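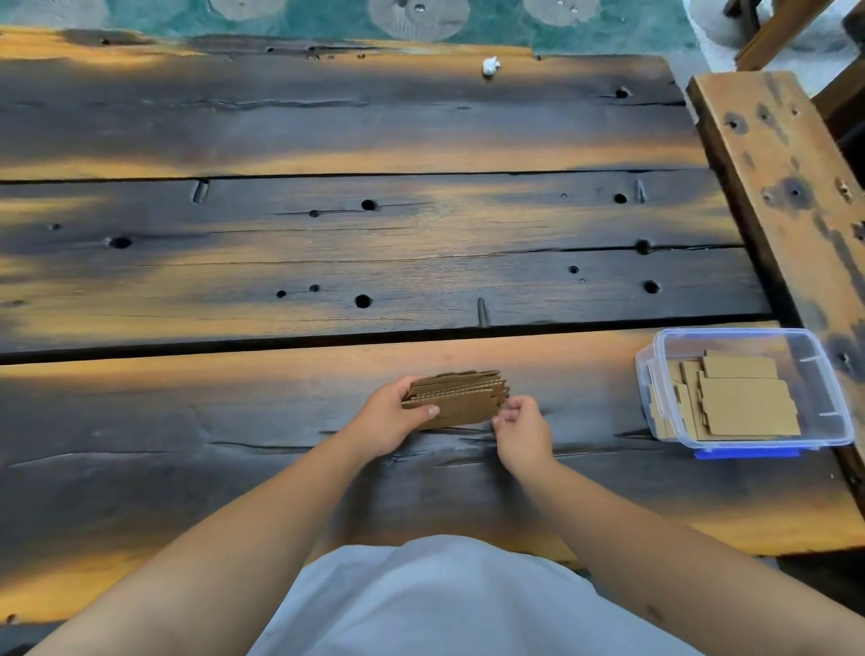

Saltau home set, status to Ekham, Feb 20, 2024

Short one this month, uploads are eating my day. Count stands at 1,069 clips recorded, 770 through review. Tidying tasks with cardboard are the bulk of it, sorting flat pieces by hand at the table and putting a stack on a shelf. Both hands in view is still the rule, clips without get dropped at review.

Shelf placements are the part you asked for more of after October. 547 of the reviewed clips now have one.

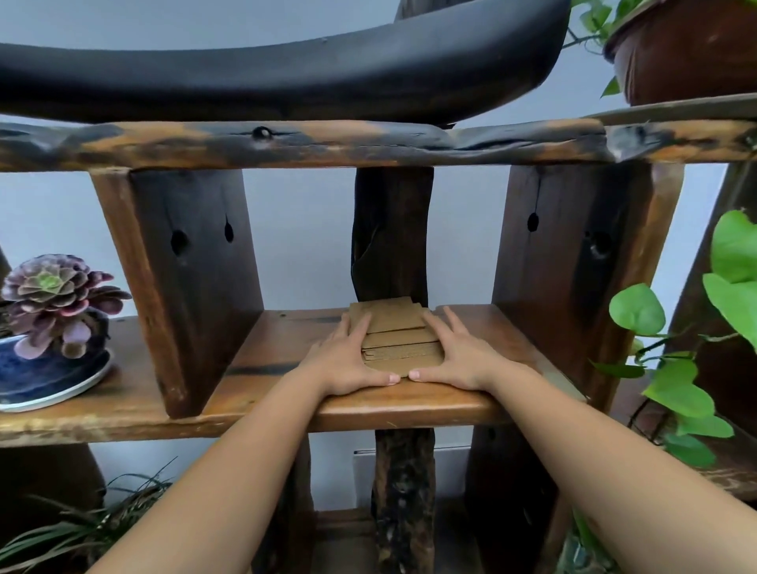 Labels are slower. The start and end of a grasp is easy enough, but when both hands are on the stack the labelers disagree on when it counts as let go. Wrote a half page rule for it, Tveit has teh draft. Need a yes or no before we relabel anything.

First training run on the reviewed clips is set up but not started. Waiting on disk space at Zostesau, again. 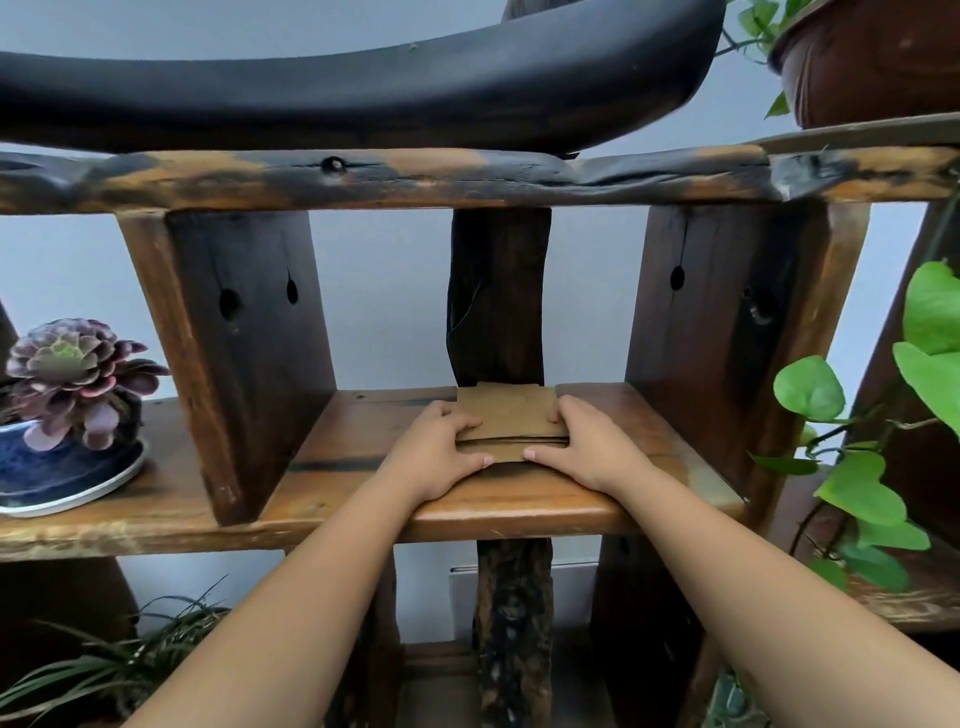 Next period

200 more clips, mostly shelves, differnt rooms if we can get them. Relabel once the rule is agreed. Budget unchanged, hours sheet to follow seperately.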